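The Puppet Hour

Inside the Trodport workshop where people spend all day teaching a pair of arms to pass things back and forth

The first thing you learn is to shut up. Talking makes your hands move. I'd been in the chair four minutes, asking questions like a reporter, and every question put a little wobble in the arms on the far side of the desk.

"Ask me after," said Wael Benjelloun. He wasn't being rude. He had a stack of runs to get through before lunch and I was spoiling them.

Protau has the second floor of an old printing building in Trodport, over a tile showroom. Freight elevator, broken. Stairs, steep. Coffee, bad. They started here in March with two work tables and now there are more than that, each with its own pair of arms and its own pile of odds and ends that somebody has to put back in place after every go. The company sells nothing yet. What it makes, for now, is demonstrations. A person does a small job through the arms, the arms' motions get saved along with the video, and a program chews on the lot until it can try the job without the person.

Simple to say. The doing of it is slow, fussy, a bit like learning to eat with your other hand.

There are two ways to show an arm what you want. The old way is by hand. You grab it by the forearm, with the motors gone slack, and drag it through the motion. Benjelloun likes this for one arm and one thing. Good for a wipe, a push, a drawer. You feel the weight and the joints tell you when they're unhappy. Trouble is you're in the picture the whole time, big human elbow across everything, and with two arms you run out of you.

So mostly they do it remote. Two smaller arms clamped to a desk, same joints, same bends. Move the little one, the big one follows. Squeeze the trigger and the fingers close. They call the little ones the reins. No screens, no goggles, you just look at the real table and try to beleive the hands over there are yours.

It takes a while. Benjelloun says new people are useless on day one, dangerous on day two and decent by the end of the second week. Dangerous because they get quick. A quick person yanks, the big arm yanks too, and then something has to be tightened. He used to repair church organs, which he says was good training. "Long reach, small parts, you can't see what you're doing."

The quota is 200 good runs per person per week on a given task. Good means clean start, clean finish, no long pauses. Pauses are the thing. If you stop to think, the arm learns to stop, and later on you get a robot that freezes over the table for no reason at all, because at that exact spot someone once had an itchy nose. They throw those runs out. Last week's log, taped by the door, said 1,080 kept across the whole floor and 355 tossed.

Fumbles are a different matter. I figured they'd want those gone too. Nope. If you drop a thing and pick it up smoothly, that stays in. Perfect runs only teach it perfect situations, and then the first slip leaves it stuck. Benjelloun has a folder of what he calls honest mistakes and he's kind of proud of it. One is 27 seconds of chasing a rolling grape. He gets it.

My own try was a cup into a bowl. One arm. A toddler's job. I had no sense of depth whatsoever -- kept closing the fingers in front of the cup, then behind it, then on the rim so it tipped. There's no feeling in the reins, that's what throws you. You squeeze and nothing squeezes back. You have to watch the cup for the tiny shift that means contact. By the sixth go I had it, sort of. By the tenth my shoulders were up around my ears and I'd stopped breathing.

"Down," Benjelloun said, and pushed on my shoulders, and the arms dipped like they were bowing.

The person next to us was doing folded cloths and didn't look up once. She had a radio going low. Everybody has a trick for the boredom, and it is boring, they'll tell you that straight out. Same move, slightly different spot, reset, again. One guy counts under his breath in Portugese. Benjelloun changes the order of his objects every few runs, which the engineers want anyway so the program doesn't just memorize where stuff sits.

Over at Clegg, the parts supplier across the river, they've been trying out what comes from all this on a packing bench. Mixed results so far. The picking is fine. The turning-over is not. Their floor lead sent back a long list, and half of it came down to the same complaint: it can grab with either arm but it's clumsy when the thing has to go from one to the other. Hence this month. Handovers, all day, every table, including Sunday for whoever wants the extra pay. A second customer, Urnmont, is waiting on the same fix.

I asked what makes a handover hard and got a proper answer finally, since it was after. You've got two grips and one object. Let go too soon, it drops. Let go too late and the two arms are pulling against each other, which the motors hate. For one short moment both have to hold and neither can pull. People do it without a thought. Pass the salt. Through the reins you have to think about it every single time, and bigger things are easier, there's room for both sets of fingers. The little things are murder -- with a small pale piece like the one on Benjelloun's table the fingertips come in almost touching, left and right, straight at each other, and there's hardly anything in between to aim for. He leans in for those. Slows way down without stopping. Then opens one side, just barely, and goes again.

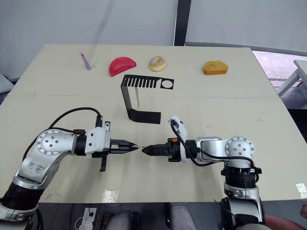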